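Warnau Sets Budget for Parcel Sorting Stations at Tretgate

TRETGATE, April 14, 2025 – Warnau will buy 39 robotic sorting stations for its Tretgate parcel center, the company said today. The order goes to Vadex, which will supply the arms, hands, worktables and control software under one contract.

The stations will handle bagged parcels, which made up most of the manual work at Tretgate last year. Each one pairs a two-armed robot with a table, a crate and a belt. Installation starts in November and will be done in 2 stages so that the night shift can keep running.

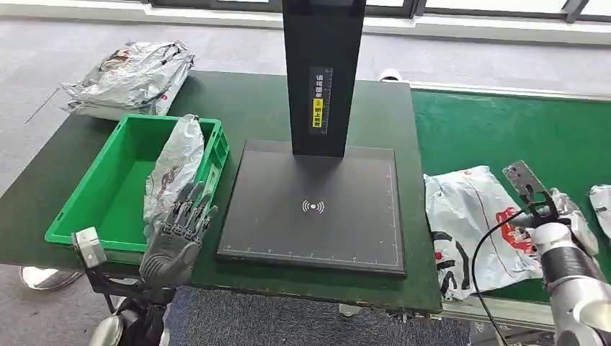
Araújo, a retailer that ships through Tretgate, asked during the planning talks what would happen to its soft bags in the peak season, and said it wanted a manual line kept open until the new stations had been through one full winter. Warnau has agreed. The manual line stays in the budget through the end of the second stage.

The purchase price covers delivery, floor work, operator training and a set of spare fingers and wrist parts for each station. Service after the warranty period is priced separately and will be paid from the site's operating budget. Warnau has set aside 398 training days for Tretgate staff.

A decision on a further 100 stations for other sites will be made after the first stage has been reviewed.

Customers with questions about parcel packaging can contact the Tretgate site office.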